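Diário da célula Olska
6 de dezembro de 2024

Manhã

Liguei a célula às oito e pouco. O contador geral marcava 2562 ciclos, o que bate certo com o que o Hafiz deixou escrito ontem. A revisão grande é aos 3000, ainda há tempo, mas ao ritmo de novembro não chega ao fim do ano sem lá chegar. Deixei pedido à Toltemero o jogo de juntas, para não repetir o que aconteceu em setembro, quando ficámos parados à espera de uma peça que cabe na palma da mão.

O braço esquerdo arrancou bem. O direito deu erro de referência na primeira tentativa e passou na segunda. É o mesmo erro da semana passada. Apontei a hora e segui. O Hafiz Pattinasarany acha que é o conector do punho, eu continuo a achar que é o cabo a puxar quando o braço estende. Combinámos ver as duas coisas hoje.

Antes disso fiz a verificação do posto. A mesa de cabeceira clara tem de estar de frente para os dois braços, com a caixa branca da roupa em cima. Ontem alguém tinha empurrado a mesa um palmo para o lado da cama e o programa ia buscar roupa onde ela não estava. Voltei a pô-la no sítio, medi a partir da base e passei o braço direito pela aproximação em velocidade baixa. A roupa dentro da caixa ficou como estava, a peça azul-esverdeada à esquerda e as pretas a encher o resto. Para este ensaio serve qualquer monte, desde que não passe muito acima do bordo.

O ensaio a vazio correu sem colisões. O braço direito vibra um pouco no fim da extensão, menos do que eu esperava. Reduzi a aceleração da junta do cotovelo e repeti. Melhor.

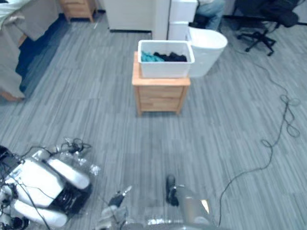
Cabos

O cabo preto do chão continua a incomodar-me. Vem da zona da cadeira, dá uma volta larga pela direita e traz um novelo a meio caminho. Do lado dos braços custa a seguir-lhe o traçado. A calha que a Zokis mandou é estreita de mais para a ficha, por isso ainda não foi montada. Telefonei, dizem que há outra medida e que a trocam sem custo se devolvermos esta fechada. Está aberta. Vou devolver na mesma e ver o que dizem.

Até lá fica a regra de não entrar na célula pela direita com os braços ligados. Escrevi-a na folha da porta, por baixo da outra que já lá estava sobre o botão de paragem.

Nos cabos que correm ao longo do braço esquerdo revi as abraçadeiras, uma a uma, com o robô desligado. Troquei as que estavam gretadas. Os conectores pequenos junto ao punho ficam muito expostos e gostava de lhes pôr uma tampa, mas a peça que desenhei na primavera batia na junta quando o punho rodava. Fica para outra altura.

Quanto ao direito, o Hafiz abriu o conector, limpou os contactos e voltou a fechar. Eu dei mais folga ao cabo na zona do ombro. Fizemos dez arranques seguidos e nenhum deu erro. O problema de mexer nas duas coisas no mesmo dia é que ficamos sem saber qual era. Ele reconheceu isso antes de mim.

Dedos e tecido

À tarde passámos à garra. As almofadas pretas das pontas são a peça que mais se gasta aqui. As anteriores duraram 1365 ciclos, as de antes disso 1497, sempre com roupa leve. A diferença é pequena e não tirei conclusões. O procedimento é o do costume: braço em posição de serviço, alimentação desligada, limpar cada ponta com pano e álcool, ver se o pino da articulação tem jogo, e só depois decidir se a almofada fica ou sai. Encontrei cotão agarrado a um dos pinos. Saiu com a pinça.

Depois da limpeza voltámos ao tecido escuro, que é macio e larga pelo. Anda por cima do braço e faz uns rolos grossos, como um punho de camisola arregaçado, mesmo acima do segmento cinzento. Os dedos ficam só com as pontas de fora. A minha preocupação é o recorte mais abaixo no cilindro. Se o pelo entra ali, temos de desmontar, e da última vez isso custou-nos mais de meio dia.

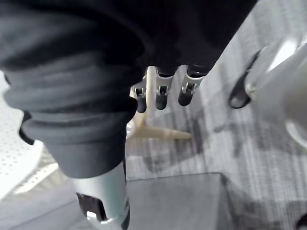 Pontas dos dedos por baixo do tecido, vistas da câmara do punho.

Pedi ao Hafiz que visse o recorte com a lanterna no fim de cada sessão e que apontasse na folha, mesmo que não haja nada. Ele prefere aspirar sempre. Ficámos com as duas coisas até à revisão.

A câmara do punho foi limpa por último. O plano próximo fica bom, o fundo desfocado como sempre, e isso não afeta a preensão. Guardei os parâmetros novos da junta com o nome do costume e fiz cópia para o disco da Ansah, que é onde estão os anteriores.

Por fazer: devolver a calha, confirmar as juntas com a Toltemero, marcar no chão a posição dos pés da mesa de cabeceira, repetir os dez arranques amanhã com o robô frio. Desliguei às seis e vinte.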